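Prammont trade fair – notes from the sewn goods hall

Typed up from my notebook on the train home, so forgive the gaps. Doors at nine, queue already out past the parking lot. Badge printer jammed. Got in at twenty past with a paper sticker that fell off before lunch.

Went for the sewn goods hall and nothing else. Last year I tried to do all the halls and remember none of it. This time – bags, straps, rolls, cases, covers, thread, and the people who make the machines that stitch them. Hall 2, upstairs, no elevator that I could find.

First stop Belhaj, who do webbing and binding tape. Big wall of color cards. They've dropped two of the greens, which is a pain as we have an order half cut in one of them. Replacement is closer to teal. Asked about minimums: 1000 meters per color now, no mixing. Used to be you could split it. The rep was nice about it but no give at all. She did say old stock gets cleared in June, so worth calling then.

Talked a while about edge binding on curves. Everybody has the same trouble, the tape puckers on the inside of a tight corner and the customer sends it back. Her advice was a softer tape and a slower feed. Mine is to draw a bigger corner.

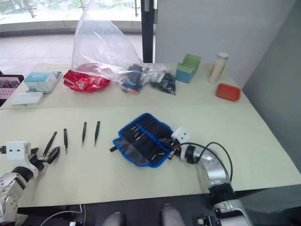 Page 61

Next Gutix, needles and thread. Crowded, free coffee, probably connected. They had a good demo of skipped stitches – same cloth, same machine, three needle sizes, and you could feel the diference with your thumb. I have been using too small a needle on webbing for years. Bought a box of the bigger ones, fair price, cash only for some reason.

Thread prices are up again. No one would give me a straight answer on why. Shipping, dye, who knows. Bonded nylon is the worst of it, polyester hardly moved. If you're doing anything that lives outdoors you probably want the polyester anyway.

Lunch was a cheese roll and an apple, eaten standing. The sit down place had a line down the stairs. Bring your own next time.

The talk at one was the reason I came. Doaa Soliman, on pocket layout for rolls and organizers. She ran a repair bench before she started making patterns and it shows, she starts from the thing that goes in the pocket and works out. Room full, I was on the floor by the door. Scribbled down what I could:

Leave more slack than you think in narrow pockets. A flat drawing lies, the tool is round.

Bar tack the top of every seam between pockets. That's where they go first, always.

A flap over the top so nothing slides out when it's carried upside down, and it will be carried upside down.

Mesh is lighter but it catches on anything with a point. Line it or use something tighter.

Pick a binding color that people can find in the bottom of a dark van. Got a laugh but she meant it.

Somebody asked about elastic in place of webbing for the retaining strap. She's against. Elastic dies, and then you have a roll full of loose tools and an unhappy plumber. Somebody else said elastic is fine if you replace it, and it got a little warm in there after that. Ran over by ten minutes.

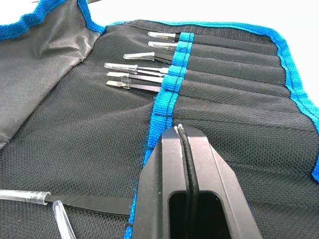
Black mesh, blue binding, row of narrow pockets.

Last on my list was Drendetti at stand 921, way over at the back past the zippers. Used machines, reconditioned. Had my eye on a walking foot with a long arm. It's lovely. It also weighs more than my car door and wouldn't go up our stairs, so that's that. They do a short arm one I could maybe live with. Took the sheet, need to measure the doorway.

Let me sew a few inches on it too. Four layers of canvas plus webbing, no complaint from the machine at all. Ours would have stopped dead and made the noise.

Zippers I skipped, ran out of time. Same with the leather people, though it smelled great walking through.

Practical stuff if you're going. Parking is free but fills by ten. Coat check closes before the hall does, found that out the hard way. Wear flat shoes. Ask for sample cards early in the day becuase they're all gone by three. The shuttle to the station leaves from the north door, the map says east, map is wrong.

To do – call Belhaj in June, measure the doorway, finish up the green, try the bigger needles on the next batch of straps. Will post the Drendetti price once they send it over.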